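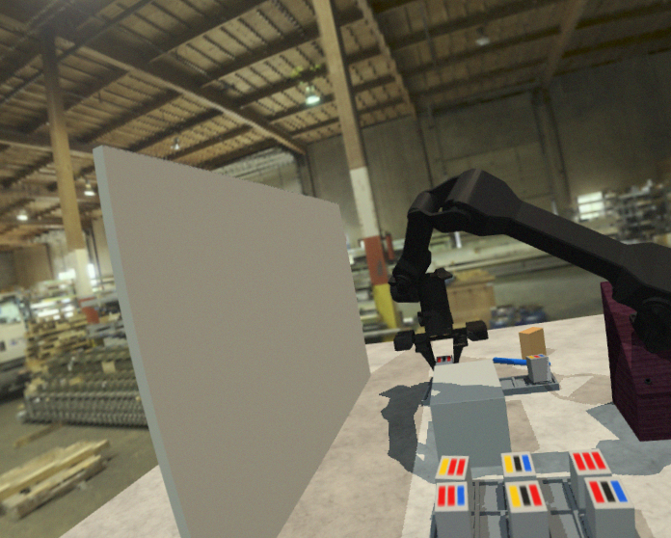
Computer rendering: a robot arm with its gripper over a tall gray box.

Price by Weight Is a Bad Way to Sell Lunch

The lunch counter at Laro in Clilville charges 47 cents an ounce for everything on the bar. Lettuce is 47 cents. Roast chicken is 47 cents. Cooked rice, pickled beets, a hard-boiled egg and the liquid at the bottom of the cucumber tray are all 47 cents. I have eaten there often enough to form a view, and my view is that a single price per ounce is a poor method of selling a mixed meal. It is defended as fair to the customer. It is fair only in the narrow sense that everyone is subject to the same arithmetic.

Weight is a good measure when the thing being sold is uniform. A pound of flour is like any other pound of flour, and nobody who buys two pounds is surprised to pay twice as much. A lunch bar is a different case. Its contents differ in cost to the store, in how filling they are, and above all in how much water they carry. Ten ounces of melon and ten ounces of turkey come to $4.70 each, and the two purchases have little else in common.

A single price has to be set somewhere between the cheapest item and the most expensive one. Anyone who takes mostly the cheap items pays too much, and anyone who takes mostly the expensive ones pays too little. The store knows this and arranges the bar to suit. At Laro the potatoes, pasta and beans come first, in deep trays with large spoons. The chicken and shrimp are at the far end in shallow trays with tongs. By the time a customer gets there, half the container is full. I don't consider this dishonest. It is what the pricing rule asks for, and any manager who did otherwise would lose money.

The customer can respond in kind. I have seen people skip the first two-thirds of the bar and fill a container with shrimp, and I have done it myself. The store then puts out less shrimp, or puts it out later, and the tray is empty for most of the noon hour. The regulars learn when it is refilled. Everyone else gets beans at the shrimp-adjusted price.

The Container

The second problem is the box. The one on my kitchen scale weighs 109 grams, lid included, and this comes to a little over 3.8 ounces. If it is not subtracted at the register, it adds $1.81 to the bill. Registers can subtract it automatically, and most do when the correct button is pressed. But the counter stocks two sizes of box, plus a soup cup, and each has its own setting. When the line is long the cashier presses whichever setting was used last.

The error is small in either direction and I would not accuse anyone of planning it. My objection is that the customer has no practical way to check. The display faces the cashier, and the receipt shows a net weight with no mention of what was taken off. A receipt line giving the gross weight, the container and the net would settle the matter. It would cost the store one more inch of paper.

Dressing should be mentioned too. It is dense, it is cheap to make, and it is ladled on before weighing. A generous ladle of vinaigrette costs as much as the same weight of cheese. Some stores set out dressing in packets past the register. Laro does not.
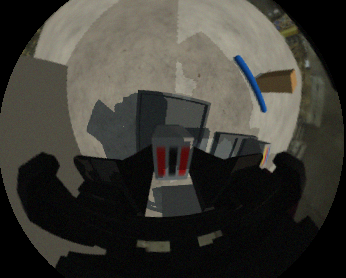

What Works Better

Morelli, across the road, sells lunch by the container. There is a small box at $7 and a large one at $10, and the customer may put in whatever will fit with the lid closed. This has its own faults. It rewards packing skill, and the lids at Morelli are under visible strain by half past twelve. Still, the price is known before the food is chosen, and this matters more to me than a saving of forty cents.

It also moves faster. With a fixed price there is no scale, no setting to pick and no pause while the customer looks at the total and decides whether to be annoyed. I would expect a store to value that at noon, when the limit on sales is the length of the line.

The supermarket version at Dikard is the one I would copy. It has two bars with two prices. Vegetables, grains and fruit are on the first, while meat, fish and cheese are on the second, and each goes in its own box. The boundary cases are handled a bit oddly – egg salad counts as a vegetable – but the spread of cost within each bar is small enough that the price means something. The shrimp tray is usually full, too.

The usual argument for weight is that it reduces waste, on the theory that people take less when every ounce is charged. I accept that part. A buffet with one flat price and free refills produces a great deal of scraped food, and I would not want it back at lunch. But a box with a lid limits the portion just as well, and so does a scale with two prices on it. The benefit comes from having some limit, and the single rate adds nothing to it.

I still go to Laro when the weather is bad, as it is on my side of the street. I take the chicken first and walk back toward the rice, against the line – a habit the other customers dislike with good reason.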